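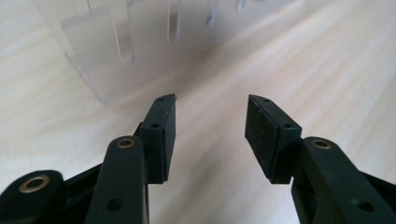 A gripper with its two fingers open. The black pads on the inside of the fingers are rubber.

How do robots pick things up?

Pick up a pencil. You probably used your thumb and a finger, and you didn't have to think about it. A robot needs a part made for the job, and that part is called a gripper.

Grippers come in many shapes. Some have three or more fingers. Some use suction, like the end of a vacuum cleaner hose. The kind in the photo has two fingers that face each other, and it works a bit like a pair of kitchen tongs.

Look for the rings

Can you find the shiny, brass-coloured rings in the dark green plastic? They are called bushings. A bushing is a small sleeve that fits inside a hole. When one part has to turn on a pin, the bushing takes the rubbing, so the plastic around the pin doesn't wear away as fast.

The long flat parts are called links. Links joined together make a linkage. You have seen linkages before if you have looked closely at a folding umbrella or the pedals and lid of a kitchen bin.

Why rubber?

Smooth plastic is slippery. Rubber is not. When two things press together and don't want to slide, we call that friction. More friction means the gripper can hold something without squeezing so hard. That matters if the something is an egg.

Which gripper is best?

Botond Tóth tests grippers at the Sawatzky workshop. In August he compared two designs, called Alto and Pinel. Alto has rubber pads and Pinel has bare plastic fingers. Each one had to lift the same objects: a marble, a sponge, a spoon and a plastic cup.

To make the test fair, he kept everything else the same. Both grippers used the same motor and the same table, and each one had 400 tries. If he had changed the pads and the motor together, he would not have known which change made the difference.

Alto dropped things 23 times. Pinel dropped things more often, and most of those drops were the spoon. Pinel did well with the sponge — a sponge squashes to fit the fingers, so it is hard to drop.

"The marble is the one I would leave out next time," Botond says. "It rolls off before you get there."

Try it yourself

You will need:
a pair of kitchen tongs
two wide rubber bands
a spoon, a sponge and a plastic cup

Lift each thing with the tongs ten times and write down how many times you drop it. Then wrap a rubber band around each tip and do it all again. Hold the tongs the same way both times.

Words to know

Bushing: a sleeve that lines a hole where a part turns.
Friction: the force that slows or stops sliding.
Linkage: a set of links joined so that they move together.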